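Marks on a white desktop, what takes them off?

Posted in Cleaning & Laundry, February

I have a white desk in a small white room with a light herringbone floor, so every mark on anything shows up like a crime. The desktop has gray smudges and one long streak of something I'd rather not discuss. Dish soap got maybe half of it. The people at Sturkero want 99 dollars for a new top and I'd like to keep my money. What would you use?

Prundevon
2 replies, 979 views

Mensah
Baking soda and a damp cloth. Make a paste, rub lightly, wipe it off with clean water, wipe again because the first wipe never gets it all. Try it on the underside first. I skipped that part once and now own a desk with a shiny patch in the shape of my impatience.

Don't use the green side of the sponge – it takes the mark off and then keeps going.

Keep a bucket by you while you work, down at your side and off the floor if you can stand it. Pale floorboards and gray drips are a bad match, and you'll only be back on Wednesday asking about the floor.

Disard
just paint it
(edit: ok not paint. melamine sponge, the cheap ones, I have gone through around 1000 of them. go easy on the pressure)

Prundevon
Paste worked on the smudges. The streak is thinking it over. Going back in with the bucket tonight.
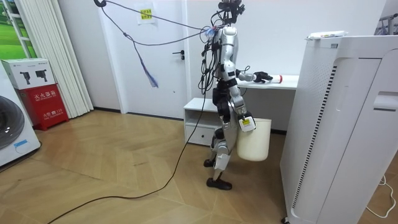 Related: Getting scuffs off a white interior door

Start at the handle side, where the hands go, and work down with a barely damp cloth.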